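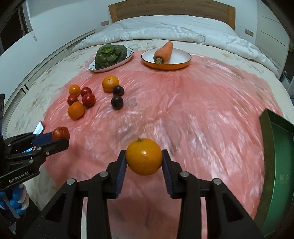
Mellor at home: teaching a kitchen arm to put the fruit away

Project report, second version
Anqi Liao, Geveden summer build program

So my project was supposed to be an arm that unloads the groceries. Those were the exact words on my proposal, and Shengli Gu (my project advisor) wrote "which groceries?" next to them in green pen. Fair question! What I ended up with is an arm called Mellor that is learning to pick fruit off a flat surface and put it in a tray, and it lives in the apartment I share with Tianyou Su, mostly on a shelf board clamped to my desk.

This report covers the arm itself a little and the recording sessions a lot, which is how my time went too.

What I started with

The arm is a hobby kit from Koltex. I built it in May on the kitchen floor, took the shoulder joint apart twice, and got it moving on its own power just before the first check-in. It has 5 joints if you count the wrist twist. The base is bolted to a piece of shelf board, and that was my first real mistake, because the board flexes. Every time the arm reached out and stopped, the whole thing nodded like it was agreeing with me. A second board glued underneath helped a lot. I still see a small wobble at full stretch and I've decided to live with it.

The part I had no idea how to do was the teaching. I tried writing the moves by hand first (go to this spot, close, lift, go to that spot, open) and it worked great as long as the mandarin was exactly where I had put the last mandarin. Move it a thumb's width and the arm would close very confidently on air. Killian Chevalier, who was in the same build group and was way ahead of me, told me to stop scripting and start recording. You hold a gripper in each hand, you do the job yourself the way you want it done, and the cameras on the grippers save what the fingers saw. Then the model learns from that.

Moving the whole thing to the bed

My desk is too small. With the arm on it there was room for a mouse and one plum. The kitchen table was out because Tianyou needs it for her own project (a loom, it's huge, ask her), so the recording moved to the bedroom. A bed is a strange work surface but it has plenty of room and I can reach most of it standing at the foot.

The bedspread has big printed flowers all over it, and in my first test clips the software that finds the fruit kept wanting to put boxes around the flower centers. I spread a pink plastic sheet on top and the flower problem mostly went away. It brought its own trouble, though. It wrinkles, and every wrinkle throws a white streak back at the camera. I tried smoothing it flat between takes, gave up, and then Killian pointed out that a bit of mess in the background is probably good for training anyway. I'm not sure I believe him but I liked the advice, so I took it.

The soft mattress matters as well. When you press down with the fingers, everything nearby tips toward you, and a round fruit will roll. On a desk that never happened. I had to learn to come in lower and from the side, and to close without pushing.

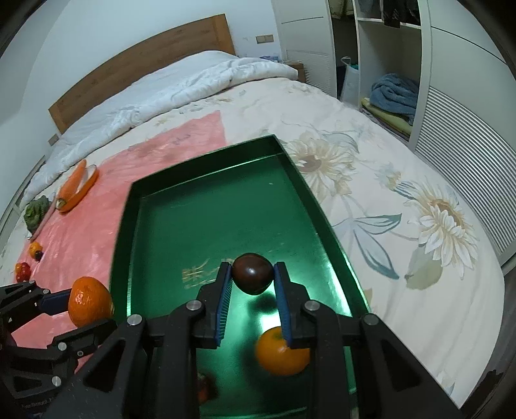

Page last changed: 8/26/26 by Anqi Liao

The task, and how I wrote it down

For each take I had a line in my notebook that said what goes where. Most of them were simple: fruit off the sheet, into the green tray, let go, back off. The rest used both hands, with one gripper carrying while the other was already holding the next piece. Those look so easy when you do it with your fingers. With two grippers I kept knocking my own wrists together, and my early two-hand takes are basically a recording of someone being annoyed.

Letting go turned out to need way more practice than picking up. If I opened too high, the fruit bounced off the tray floor and hit whatever was in there already. If I opened too low, the tips of the fingers scraped the tray. I settled on holding the piece just over the floor, waiting a beat, then opening slowly. The waiting helps the model too, or at least the clips with a pause were easier to cut into steps.

The tray is shiny, and that gave me a headache I hadn't planned for. It reflects the fruit and the fingers, so the fruit finder sometimes reported a plum sitting on a second plum. I lowered its confidence on anything inside the tray edges and wrote a small check that throws out a "fruit" if it appears directly under one that's being held. It's ugly code. It works most of the time.
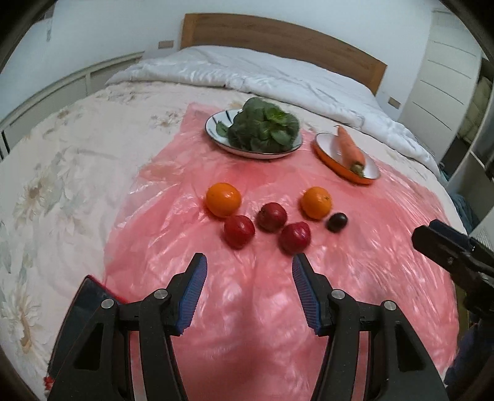

Fingers open over the pink sheet, with the greens and the carrot on their plates farther back.

Greens and a carrot

I put the vegetables in because Shengli said a fruit-only set would be "a very polite data set" and I wanted something less polite. The carrot was okay. It's long, so you have to pick which way to turn your wrist, and if you grab it off center it swings down on one side. I did those takes with the plate turned a different way each time.

The greens were terrible and I love them. Leaves bend, the camera loses sight of the stems, and the pads close on something that just sort of folds. My rule became to go for the thick pale part near the bottom every single time. Mellor can't do greens yet. It reaches for them, it closes, it comes back with a leaf or with nothing, and I've left it out of the results below so that I don't have to look at the number.

Where the software fits

I used Unetti to line up the two video streams and cut them into takes. (Unetti is the little tool Zeyu Qian wrote for our group, so if you're reading this outside Geveden you won't find it anywhere.) Both grippers record on their own clocks, so before each take I tapped the fingertips together where both cameras could see it, then lined up the taps afterward. I forgot the tap more often than I'd like to admit. My phone stayed on the bed next to me with the timer and the list of takes on it, so I didn't have to put a gripper down to check what came next. 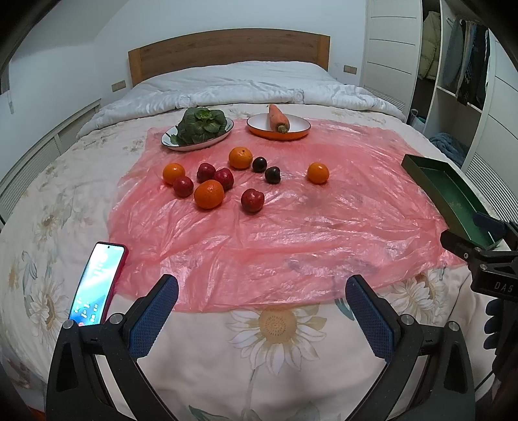
Sheet, plates and fruit laid out, with the green tray over on the right side of the bed.

Results so far

I recorded 196 takes and kept 169. The ones I dropped were mostly missing the tap, plus a few where my sleeve was in front of the camera for the whole reach. After training, Mellor could pick up a single mandarin from a random spot and get it to the tray often enough that I called Tianyou in to watch - and it did it again with her standing there, which felt amazing!

Plums are harder. They're small and slick, and the dark ones in shadow get skipped completely. The red fruit falls somewhere in between. When pieces are touching each other the arm goes for the gap, closes on both, and shoves one away. I think I caused that myself by spreading things out too nicely in the early sessions, and the later clusters weren't enough to fix it.

What I'd change

I'd tape the edges of the sheet down. I'd do the two-hand takes when I'm fresh instead of at the end of the session, and I'd write the tap on my hand in marker. For the arm, I want a real base plate in place of the glued boards, and softer pads, because mine left a dent in a ripe plum that I then had to eat over the sink.

Next up are 3 things Shengli asked for: takes on a hard table so I can compare with the bed, takes with the lights low, and a set where the tray moves halfway through. Killian has offered his garage for the table ones. I'm bringing the fruit, he's clearing off the workbench.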